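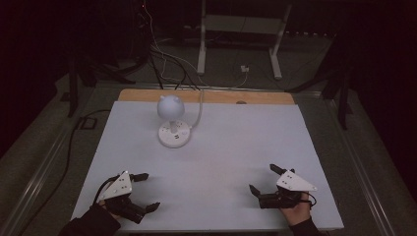
About Liltari

We are a small company that gets household goods ready for the shops that sell them, and for most of our life we did that entirely by hand. Meinir Phillips and Gwilym Pugh started the business in a rented unit with 4 packing benches and a kettle, and some of the people who stood at those benches in the first December are still with us (they will tell you about the heating if you let them). Lamps, clocks, kitchen scales, phone chargers – if it has a cord and fits in a box, we have probably unpacked it, looked it over and packed it up again.

How automation came in

Our first machine was a carton folder from Zastmont, and we'll admit that it was not loved. It was loud, it was set up over a long weekend, and the people who had folded cartons for years came back to find their corner gone. Meinir still says she would do that week over if she could. What we took from it was a house rule: the people who do a job now are in the room when we plan how a machine might do part of it, and they have a real say in which part.

That is how we have gone about the handling work, which we call Nistum. The teaching is done by our own bench staff, who hold a gripper in each hand and go through the job the way they would with their fingers. Maricica Gavrilă leads the sessions. She packed for us for years before she ever touched a gripper, and she has strong opinions about cords. 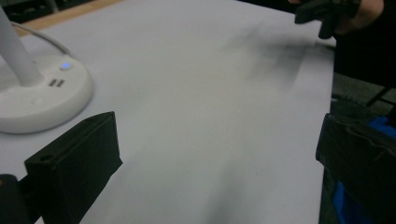 Lamps have been with us longer than any other product, and Maricica picked them to start on. They look simple enough, but a lamp is an awkward thing to handle, tall and light at the top with all its business down at the bottom. A base like the one here, with a pair of USB ports and a little blue light, needs someone to know where to take hold and what to stay clear of, and our bench people have known that for a long time without ever being asked to put it into words. Now they are asked every day, and Florian Courtois, who looks after the software, writes a good deal of it down.

What it changes for the people here

We handle roughly 3000 items in an ordinary week, and we expect to go on needing people for the fiddly ones, the damaged ones and the ones that arrive with the wrong plug. What has changed is the mix of a working day. Teaching hours are paid at a higher rate than bench hours, anyone can ask to train for them, and shifts on the grippers are kept short so that wrists and shoulders get a rest. Ifor Rosser draws up the rota and is the person to see about any of this. He has also moved three people from night work to days, which they had wanted for years.

Not everyone is keen, and that's all right with us. Some of our longest-serving packers would sooner stay at their benches, and they do.

Coming to see us

Customers, neighbors and school groups are welcome at the Gough building by arrangement. Please call the front office first, wear flat shoes, and allow a bit longer than you planned, as Gwilym likes to show people around himself.

Page last updated 7/19/21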